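4.3 Recording a pick-and-place task with the leader arm

Read section 4.2 (Joint zeroing) before you start. The Estix recorder will not open a session if the follower arm has not been zeroed after power-on.

1. Clear the work area of anything that is not part of the task. Route cables away from the path between the pick point and the drop point.

2. Set the object and the container in place. For a first task, use one small, light object and an open bowl.

3. Hold the leader arm in the rest pose and select Link. The follower moves to match within 6 seconds.

CAUTION: Keep hands off the table while the arms are linking. The follower takes the shortest joint path and does not detect obstacles. 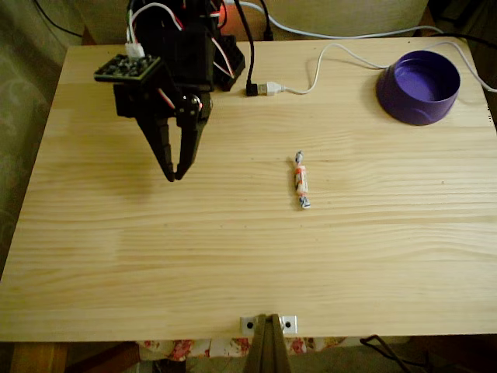

4. Select Record. Move the leader at a slow, even speed. Close the gripper only after the jaws are level with the object.

5. Release the object over the container, return to the rest pose and select Stop.

6. Select Keep or Discard. Discarded episodes cannot be recovered.

7. Move the object to a new position and repeat from step 4.

Note: An episode can hold up to 500 frames. Longer recordings are split, and the second part is not used in training.

Note: If the gripper servo reports error 276, the jaws are overloaded. Select Unlink, open the jaws by hand and zero the arm again.

To change the rest pose, see section 4.5.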